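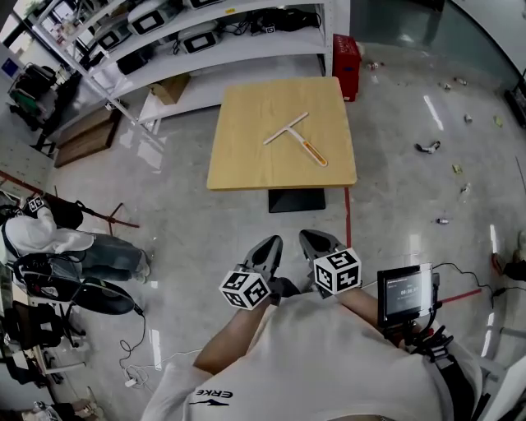 Friday, July 30, 2021

Trial of the Gevby hand-held gripper kit, second week. We have it on loan from Droltby until the middle of August and then we must say if we buy or send back.

Task for the day was the T-shaped tool on the square table. The operator takes it with the two grippers, lifts, turns it and lays it down again. I chose this one because the stem is long compared with the crossbar, and it wants to swing when you hold it only at one end. In June we did only cups and boxes with our old kit, and that was too easy to learn anything from.

We planned 90 takes and finished 54. Of these, 18 I marked as not usable. Most of the bad ones have the same fault: one marker cube turns away from the cameras when the wrist goes over, and the track jumps. The brochure says the kit tolerates this for a short moment. In our room it does not tolerate it well, maybe the light is to blame. I will try again with the blinds closed before I complain to them.

Notes on the grippers themselves:

The fingers close evenly and the spring is softer than on the Huet pair we tested before. My hand was not tired after the morning, which was a surprise. The tip holds the flat side of the crossbar very well. On the stem it is less sure, and the tool rolled two times.

The cube mount is the weak place. One screw on the right side came loose after lunch and I had to do the calibration again. Calibration takes up to 8 minutes if you follow the manual, and the manual is not in a good order -- step four should come before step two. I wrote our own version and put it in the shared folder.

The timer display is readable and I like that it straps on. Its cable is too short for a left-handed person. I have asked Droltby if they sell a longer one, no answer yet.

About the service: support replied the same day to my first question and not at all to the second. The Ellala software exports the takes without trouble, but the file names have no date in them, so please rename before you copy to the server. I lost half an hour with this.

My opinion for now is that we keep the grippers and ask for a better mount. The price for the full package is high for us, and I don't see that we need the second set of cubes.

To do on Monday:
-- the remaining takes, same tool, blinds closed
-- thread lock on all cube screws
-- new red tape where it is lifting from the floor
-- ask for a quote without the software licence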